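Can it pair the socks yet?
From the August newsletter of the Grollilport Repair and Making Club

Every summer we get the same question at our open evening, usually from somebody who has just put a wash on: when can a machine do the laundry for me? This year we decided to give it a proper place in the newsletter. Asif Virk has been reading and asking on the subject for some months, and Erhan Bozkurt, who worked for many years with packing machines in Biltville, has helped him with the factory part. I have put their notes together. The mistakes in the English are mine.

Where we are now

The washing machine is of course a robot that we have stopped calling a robot. It takes water, it heats, it turns, it stops by itself. The dryer is the same. What is left for us is everything between the machines: taking the clothes out, turning the sleeves the right way, folding, finding the two socks that belong together and carrying all of it to the right drawer. Asif calls this "the work between the doors", and it is the part that is not yet solved.

Erhan says the shop floor has a very similar gap. In his old workplace at Güler, the machine closed 30 boxes a minute without complaining, but the gloves that went into the boxes were laid there by hand until the day he left. Gloves were tried on the machine two times. Both times the arm was fine with the first glove of the pile and then it took three together, or one by the thumb, and the line had to stop. A box has corners and it keeps its shape when you touch it. A glove has a new shape every time.

Why a sock is difficult

We think of a sock as an easy thing. A child of four can pick one up. But look at what has to be decided before the hand even closes. Where does this sock end and the one under it begin? Is the round part the heel, or only a fold? If I take it at this point, will it come alone? A person answers these questions with the fingers, without noticing that they were asked. A machine which works mostly from cameras has to answer them from the look of the cloth, and black cloth in particular gives very little to look at.

For this reason many groups now do not write rules for the sock at all. They let people do the chore themselves, holding in each hand the same kind of gripper that the robot will have, and they record what the hands do. The person gives up the ten fingers and works with two black jaws on each side. After many such recordings, a program tries to learn the movement. Asif thinks it is the most honest method, because you feel in your own wrists what the machine is missing.

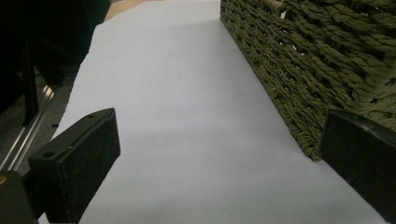
Socks, a woven basket and hand-held grippers.

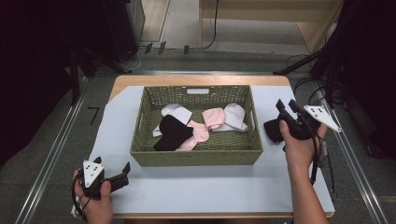
What the sock numbers look like

Asif tried to find out how well the learned programs do when the person goes away and the robot has to continue alone. He had a long exchange with a small workshop in Pururen, where they test exactly this kind of chore, and they were kind enough to share their list. They had 1,106 recordings made by people. With these they trained one arm to take a single sock from a mixed heap and put it down beside. In 100 attempts it managed 89.

That sounds very good, and I also was impressed, until Asif explained what was counted. One attempt is one sock. The sock did not need to be flat afterwards, it did not need to be the right way out, and nobody asked for its partner. When they added the second task, to find a sock that matches, the workshop preferred not to give a number yet. I respect that they said so openly.

There is also the question of time. Asif says the arm waits a little before each grip, as if it is thinking about something else. For a factory this would be a problem from the first hour. Erhan is more relaxed about it for the home. "If it folds while I sleep, it can take the whole night," he told me. His wife asked who will pick up the socks that fall behind the table, and he had no good answer to this.

Chores that are nearer

We asked both of them to say which jobs they expect first. They agreed more than I thought.

Vacuuming and mopping flat floors are already done, if you lift the chairs. Cutting the grass also, in a simple garden. Moving full crates from one marked place to another is normal in the bigger warehouses and Erhan sees it coming to small workshops soon, as the crates are all alike. Emptying a dishwasher is something both put in the middle - plates yes, the thin glasses no. Folding towels comes before folding shirts. Matching and rolling socks they both placed near the end, together with changing a duvet cover, which Erhan believes will never be automated, and he says this with some bitterness.

My own opinion, if I may add it, is that we will get help with half of a chore before we get help with a whole one. A machine that only takes the socks out of the heap and lays them side by side would already save me the part I dislike. I can do the pairing with my coffee.

Try it yourself

At the next open evening we will put out a heap of odd socks and several pairs of kitchen tongs. Use one pair of tongs in each hand and try to make as many matching pairs as you can before the bell. Erhan has practised at home and says the trick is to pinch at the cuff. Asif does not agree and pinches at the toe. Please bring clean socks if you have some without a partner, and write to the club address if you can lend us longer tongs.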